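Repainting a worn 1:43 van: strip it or leave it be?

tinplate_tess
Hi all, long-time reader, first time starting a thread, so be gentle! I inherited my uncle's die-cast shelf in February and among the police cars and milk floats is a little Petrenko delivery van, number 281 on the baseplate. The casting is lovely but the paint is chipped right down to metal on the roof and both fenders, and one axle is bent. The box is long gone. I've been going back and forth for weeks over whether to strip it and give it a proper respray or just straighten the axle and let it be. What would you do?

Keegan Lemieux
Welcome, Tess! Leave it. I know that's the boring answer, but I've bought and sold these for years and a repaint knocks the price down every time, even a beautiful one. A chipped original still has its factory decals, and once those are gone you're stuck with reproductions that never quite match the cream. Fix the axle and enjoy it.

odau_fan_11
Respectfully, Keegan, it's her uncle's van and she never said a word about selling. With no box and a bare roof it's hardly a collector's piece anyway. I stripped a Rurna fire truck that looked far worse and it's my favorite thing on the shelf now. My granddaughter picks it out first whenever she visits.

Keegan Lemieux
Fair point about the selling, I do tend to go straight there. But you can't put the old paint back once it's in the jar! Couldn't she find a rough one at a swap meet and practice on that?

Sanne Hermans
I'm somewhere between the two of you. If you do go ahead, Tess, this is the order I work in, and I've done a good few vans this way:

1. Take plenty of notes on the decals before you touch anything. Measure from the door line down, and write down which way the stripe runs over the wheel arch. I always think I'll remember and I never do.

2. Drill the rivets slowly, with a small bit first and then a wider one. Keep the windows and interior in a lidded tub.

3. Clear yourself a decent stretch of table before the paint comes off. Mine is white, so dropped axles show up nicely, and I keep an old cloth within reach.

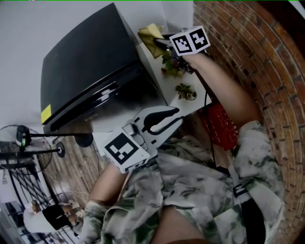
4. Soak the body, then go over it with an old toothbrush. Gloves on, window open.

5. Prime in thin coats and leave it overnight between each. I use Clendari gray, but any fine primer will do.

tinplate_tess
Thank you, Sanne, that's so kind of you to type all that out! Does the stripper hurt the metal if it's left too long?

Sanne Hermans
Mine hasn't, but I check it every hour or so. Old castings can be a bit crumbly, so look for fine cracks first, and if you find any, I'd side with Keegan and leave it alone.

odau_fan_11
Good advice on the cracks. I still say paint it!

tinplate_tess
I've had a look with a magnifier and there's a hairline by the rear door, drat. Axle only for now, then, and I'll hunt for a rough one to practice on. If anybody has a junker 281 they'd part with, please message me.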